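Two Hands, One Task: teaching household jobs with hand-held grippers
Student project report, robotics option
Tin-yau Man and Cormac Flanagan, Tullham

What we wanted

Our first idea was a sorting arm for the recycling bins. Too big, dropped in February. New plan — record people doing small jobs with two hand-held grippers, then train a policy called Vero on the recordings and see if it learns anything. Budget left after the first idea: 42 dollars. Most of that went on cable and screws.

Method

Cormac did the brackets and mounts, Tin-yau did the logging code and training. Three jobs: fold a cloth, stack cups, handle a desk lamp. One person per session, 30 minutes max, hands get tired after that. We recorded 303 takes in total. 35 thrown out, mostly time sync between left and right. We should of checked the sync before the first session and not after the third.

Training ran overnight on the lab machine, started at 6 pm, done by morning. Crashed twice — disk full both times.

Results so far

Cups good. Cloth bad, it loses the corner nearly every try. Lamp in between. We think cups work because every take looks nearly the same, but we didn't test that properly.
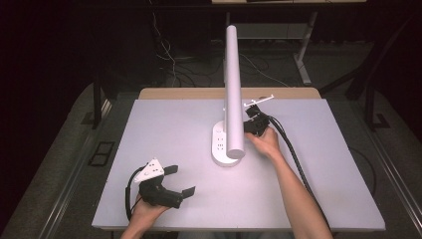 Lamp takes were the hardest to keep consistent. Tin-yau used the right hand first in most of them and Cormac swapped sides, so the policy saw two habits mixed together. We now write down a start pose for each hand before recording. A useful one to compare against has the right gripper up close to the lamp's arm, just past the middle, and the left one low over the board with its jaws open, away from the base. Cables are the other thing to sort out, the right one lies right alongside the forearm and we want it clipped at teh elbow.

Still to do

- redo the cloth takes with a bigger cloth
- fix sync for good, one clock for both sides
- test lamp with the board turned
- demo at Caltport on Saturday, cups only unless lamp improves

Code and take list are in the shared folder under Nieto, ask either of us for access.

Contact the project team | © Tullham student projects | Back to top
This site uses cookies to remember your settings. Accept | Decline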